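Stamudel opens free peer support groups for people coping with pregnancy loss

21st April

Stamudel, a support charity for bereaved parents, is opening 3 free weekly groups for people who have lost a baby during pregnancy. The groups will meet at the Kollard center, the Wragg library and online.

Each group has 12 places and is led by two trained facilitators who have been through a loss themselves. Partners are welcome. People can join whether their loss was last month or many years ago, and they do not need a referral from a doctor.

The groups follow a survey of Stamudel's members last October, which drew 726 replies. Many people wrote that friends and coworkers had stopped asking after a few weeks, and that due dates and family gatherings were harder than they expected.
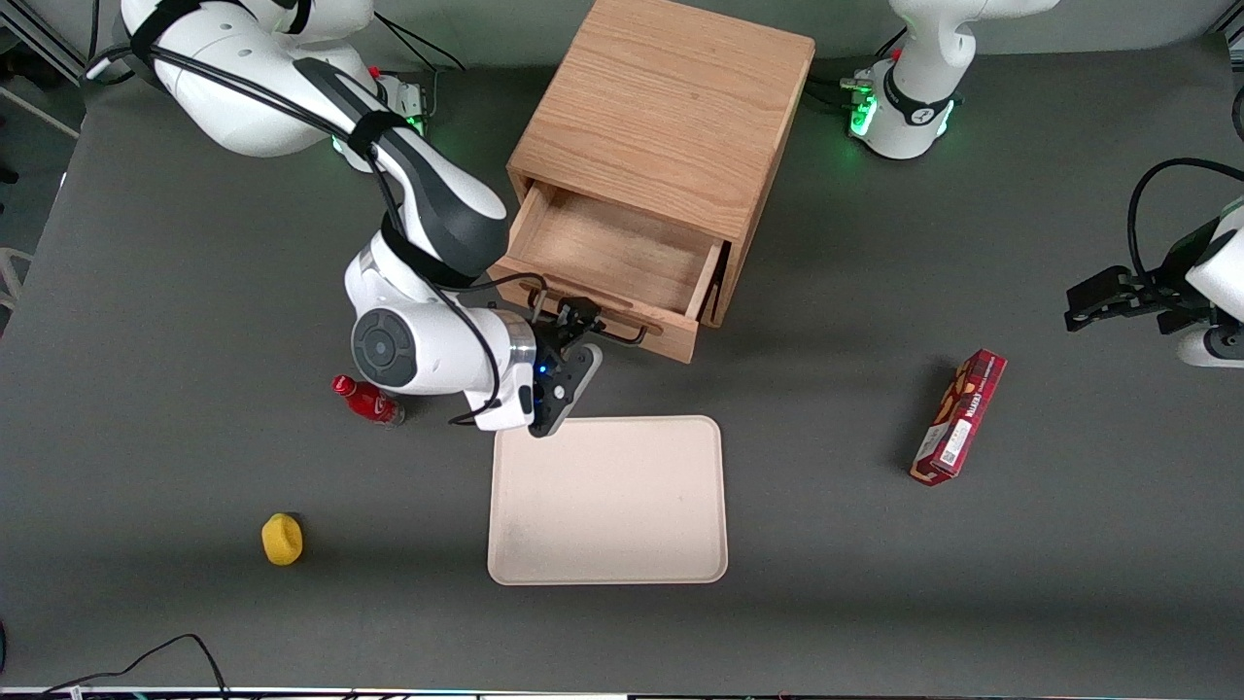 Callum Hollis said the evenings would be kept simple, with tea, a quiet room and no pressure to speak. "Some people will talk the first night and some will sit and listen for a month," Hollis said. "Both are fine."

Sessions last 90 minutes. The first half is open conversation. The second half takes up a subject the group has picked the week before – going back to work, talking to children, or thinking about another pregnancy.

A grant from the Gukellow Fund covers room hire and training for the first 100 sessions. Stamudel will ask members for feedback before deciding on further locations.

The groups are for peer support and do not replace medical care or counseling. Facilitators can give out a list of local counselors on request.

To reserve a place, use the sign-up form on the Stamudel website or ask at the front desk in Kollard or Wragg.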